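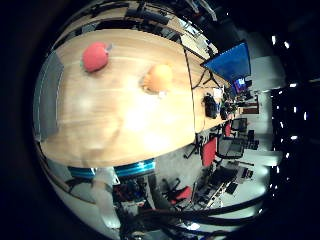

An apple and an orange on the table, good things to have in the house on a skating day.

How to Lace Figure Skates So Your Feet Stay Happy
By Beathag Ritchie

If you've ever stepped off the ice after half a session with your feet tingling and your ankles wobbling, I'd bet a good pair of socks that your laces were to blame. I teach the Saturday beginners at the Stukadville rink, and I spend a surprising amount of my life kneeling on rubber matting, untying what some kind parent has just tied. Please don't feel bad if you're one of those parents! I laced my own skates badly for years, until Orhun Sezer, who ran the skate shop back then, sat me down on his bench and made me start over.

What you'll need
A pair of figure skates that fit, thin socks or tights, and laces long enough to finish in a bow. Waxed laces hold their grip a bit better, but plain ones are fine for learning. A lace hook is nice if your fingers get sore.

Step 1. Open the boot all the way
Undo the hooks and loosen the laces right down toward the toe, so the tongue can flop forward. I know it's tempting to loosen just the top and shove your foot in (I still catch myself doing it when I'm running late), but you'll crumple the tongue and crush the back of the boot.

Step 2. Kick your heel back
Slide your foot in, keep the guard on your blade, and tap the back of the blade on the matting a couple of times. You want your heel snug in its pocket before you pull a single lace. Now center the tongue and smooth out your sock. A wrinkle that feels like nothing on the bench can feel like a pebble once you're doing crossovers.

Step 3. Toes: gentle
Take up the slack over the toes and leave it at that. You should be able to wiggle them. If your toes go numb, this is the first place to look.

Step 4. Instep and ankle bend: firm
This is where the work happens. Pull each crossing tight, one at a time, from the middle of the foot up to the last eyelets before the hooks. Pull outward to the sides instead of straight up, and keep your heel pressed back while you do it. When you reach the bend of the ankle, cross the laces over twice before moving on. That extra twist works like a little lock, and it keeps everything below from slipping while you deal with the top.

Step 5. Hooks: snug, with room to bend
Bring the lace over the top of each hook, then down and around, and cross to the other side. Some skaters go under and up, and that's fine too if your coach prefers it. Ease off as you get to the top pair. You should be able to slip a finger in behind the boot at the back of your leg and still bend your knees comfortably.

Step 6. Tie and tuck
Make a bow, double it, and tuck the loops and ends under the crossed laces. Nothing should dangle near the blade. Please don't wind leftover lace around your ankle; if you have that much to spare, buy a shorter pair.

Step 7. Stand up and test
Bend your knees 10 times. Your heel should stay put and your ankle should feel hugged. Skate for 5 minutes, then come off and retie if you need to. Boots soften as they warm up, new ones especially, and even our fussiest competitor, Müzeyyen, does hers over again after warm-up.

A few common troubles
Pain on top of the foot: loosen the ankle bend slightly and check that the tongue hasn't slid sideways.
Heel lifting: go back to Step 2 and start again. If it still lifts, the boot may be too big, and no amount of pulling will fix that.
Red marks on the shin: the top hooks are too tight.
Laces fuzzy or fraying: replace them before they snap on you.

Give yourself extra time for the first few tries, and let children practice at home on the carpet with their guards on. Next time I'll go over drying your blades and boots after a session.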